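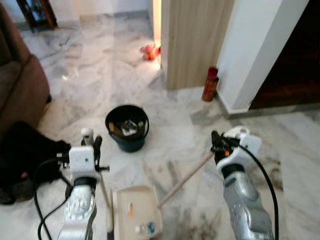 Unit 4: Reading a forest condition report

27th July

12 shares 0 comments

Set text: the Maltow woodland survey, parts one and two. Bring a printed copy.

4.1 What a condition report measures

A condition report records the state of a protected forest at one date. It does not give a trend. A trend needs at least two surveys made by the same method on the same plots, and many published reports have only one.

The usual measures are canopy cover, stem density, deadwood volume, and the number of seedlings per plot. Area under protection is often printed first, but it is a legal measure and says little about the trees.

4.2 Plots and sampling

Maltow has 17 fixed plots. Of these, 14 were visited in both surveys; the other three were closed after landslips and must be left out of any comparison. Each plot covers 1000 square metres. Students often divide by the full number of plots when working out mean stem density - check the table notes first.

Plots were placed by random draw within each soil type. Plots near paths are not marked as such, so trampling cannot be separated from other causes of seedling loss.

4.3 Old growth and second growth

Wu (Tien-fu Wu, course reader, section 3) defines old growth by structure: large living stems, standing dead trees, fallen logs and gaps of mixed age. Age alone is a weak test. A stand replanted after felling may be tall and closed, yet hold almost no deadwood.

The Cirna reserve uses an age limit instead. Its figures and those from Maltow should not be put in the same column.

4.4 Exercise

Using table 2, work out mean seedling count for each soil type. State which plots you left out. Hand in before the October field visit.

3 likes Share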